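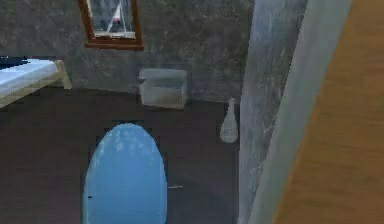
Figure 4-1. Room scene, rendered view. Translucent box and small vessel by the back wall; blue oval in the foreground.

4. Scene Acceptance and Safe Release of Motion Programs

4.1 Scope

The rules in this section apply to every motion program that is developed in a Protar simulated scene and later released to a physical arm. They cover scene checks, view checks, zone marking, run limits and sign-off. They do not cover installation of the arm, guarding, or electrical work. For those, see the arm supplier's manual and the site's own risk assessment.

A program that passes in simulation has met a condition for review. It has not been cleared for use near people.

4.2 Terms

Scene: the full set of room surfaces, furniture, objects and lights loaded at the start of a run.

Fixed item: anything the arm must not move. Walls, floors, windows and furniture are fixed items unless the scene sheet says otherwise.

Task item: an object the program is allowed to touch.

Undeclared item: an object that is visible in a view and is not on the scene sheet.

Operator: the person who starts the run. The reviewer signs the result. They may not be the same person.

4.3 Before You Start

You will need the following:

Protar Workbench, with the June scene library installed
Write access to the project folder on the Cuvlow server
A scene sheet in the current format
The name of a reviewer who did not write the program

Close any open session from another project. Workbench keeps the last collision settings in memory and will apply them to the next scene without a warning.

4.4 Loading and Checking the Scene

1. Open Workbench and select Scene > Load. Choose the scene from the project folder, never from a local copy.

2. Set the random seed to 2393. This is the reference seed for acceptance runs. Other seeds may be used for development, but their results are not accepted at sign-off.

3. Hold the simulation in Pause. The status field must read PAUSED before you open the object list.

4. Compare the object list with the scene sheet, one line at a time. Each item must be marked as fixed or as a task item. A blank entry is a fault.

5. Open each camera view in turn. Look for items that appear in the view and are missing from the sheet. Pay attention to thin items lying on the floor. A short, pale stick like the one to the right of the blue oval in Figure 4-1 takes up very little of a view and is easy to pass over.

6. Check the collision shape of every see-through item. Turn on Show Collision Shapes and confirm that the shape closes on all sides that have a wall. Where a container is modeled with an opening, the collision shape must have the same opening.

7. Confirm that large surfaces close to the camera have a name in the object list. Click on each one. If Workbench returns NO ID, stop and report the scene to the library owner.

8. Save the checked list under Reports > Scene Check.

NOTE: Image quality is not an acceptance criterion. Mottled walls, soft texture edges and coarse backgrounds do not need to be reported unless they hide an item or change how the program detects one.

CAUTION: Do not delete an undeclared item to make the list match. Add it to the sheet, mark it as fixed, and run the check again. If the item does not belong in the scene, the library owner will remove it and issue a new version.

4.5 See-Through and Pale Items

See-through items are the most common cause of rejected runs. Two faults are seen often. In the first, the detector finds the wall behind the item and reports the space as free. In the second, the item is found but its edge is placed too far in, and the planned path clips it.

1. List every see-through or pale item on the scene sheet under Low Contrast.

2. For each listed item, run Detect > Single from all camera positions used by the program.

3. Record the lowest score. A score below 82 on the Workbench scale fails the item.

4. If an item fails, set it as a keep-out volume and repeat the check with the volume turned on. The program may be accepted with a keep-out volume in place if the item is fixed. It may not be accepted this way if the item is a task item.

5. Write the result on the scene sheet. Do not write "OK" alone; enter the score and the camera position.

NOTE: Shiny or speckled surfaces may give a high score at one camera position and a low score at the next. Always enter the lowest.

4.6 Surface Views and Zone Limits

Surface views show walls, floors and markings at close range. They are used to confirm that zone limits in the program are tied to scene coordinates and not to a color or a line in the texture.
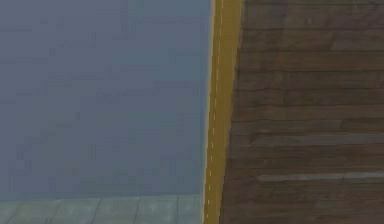

Figure 4-2. Close surface view: blue-gray surface and tile band at left, yellow strip with white dashed line, dark wooden planks at right.

A painted or textured line has no effect on arm motion. The yellow strip in Figure 4-2 may be used by an operator as a visual landmark, but the program must take its limit from the zone table. Treat every line in every scene this way, including lines that happen to match a real marking on the site floor.

1. Open Zones > Table. Confirm that each zone has a name, a reference frame and a stop category.

2. Turn on Zone Overlay. Compare the overlay with the surface view. Where a zone edge is meant to follow a visible strip or seam, it must stay on the same side of it for the full length of the view.

3. Check strips that run at an angle across the view. Move the camera until it is square to the surface before judging alignment. A zone edge checked only at an angle is recorded as NOT CHECKED.

4. Switch the textures off (View > Flat) and run the zone test again. The stop positions must be the same as before. If they change, the program is reading the texture, and it fails.

5. Turn the textures back on. Save the report under Reports > Zone Check.

CAUTION: A view that shows only surfaces is not proof that the cell is clear. A camera can miss an item just outside its field. Use the object list to confirm what is in the zone.

NOTE: Long horizontal seams, such as joints between floor boards or planks, can be picked up as edges by the line detector. Set the detector to Ignore Seams for the zone test and note the setting in the report.

4.7 Run Limits

The limits below apply to all acceptance runs.

Run time: 60 seconds from first motion to final hold. Runs that go over are stopped by Workbench and marked as failed, even if the task was completed.

Contact: none with fixed items. Contact with a task item is allowed only during the steps named in the program.

Retries: 2 per grasp. After the second retry, the arm must return to its hold position and report a fault. A program that keeps trying is not accepted, whatever the final result.

Operator input: none after the start command, except Stop.

Speed: the same speed table that will be loaded on the physical arm. Do not raise the speed to fit the time limit -- shorten the path or split the task.

If a run is stopped by hand, keep the log. Stopped runs count toward the record and may not be deleted. Enter a short reason in the Remarks field. "Stopped by operator" is not a reason.

4.8 Review and Sign-Off

1. The operator collects the Scene Check, the Zone Check, the Low Contrast entries and all run logs in one folder on Cuvlow.

2. The reviewer opens the folder and loads the scene again from the server. Review from screenshots is not permitted.

3. The reviewer repeats the flat-texture test in 4.6, step 4, and any one run of the reviewer's choice.

4. If both match the saved results, the reviewer signs the release form. If either does not match, the whole folder goes back to the operator.

5. The signed program is locked. Any change to the program, the scene version, the speed table or the zone table cancels the release.

Gleice Dantas keeps the list of approved reviewers for the Coutinho cell. Cremilda Evangelista keeps the list for Pravwood. A reviewer approved for one cell may not sign for the other without being added to its list.

4.9 First Run on the Physical Arm

Release from simulation permits a first run at reduced speed only. Before that run:

1. Walk the cell with the scene sheet in hand. Mark every difference between the sheet and the cell, including lighting.

2. Remove loose items or add them to the sheet. If an item is added, return to 4.4.

3. Test the emergency stop and the enabling device. Do this at the start of each shift and again after any cable has been moved.

4. Load the zone table and read it back from the controller. Compare the two files with Tools > Compare.

5. Keep all persons outside the guarded area. Start in reduced speed with one hand on the enabling device.

6. Stop at the first difference from the simulated path, however small. Save the log before you clear the fault.

WARNING: Do not enter the guarded area to correct the position of an object while drive power is on. A paused program can resume. Remove drive power and lock it out first.

Keep the first-run log in the same folder as the release form. For fault codes shown during the first run, see Section 7.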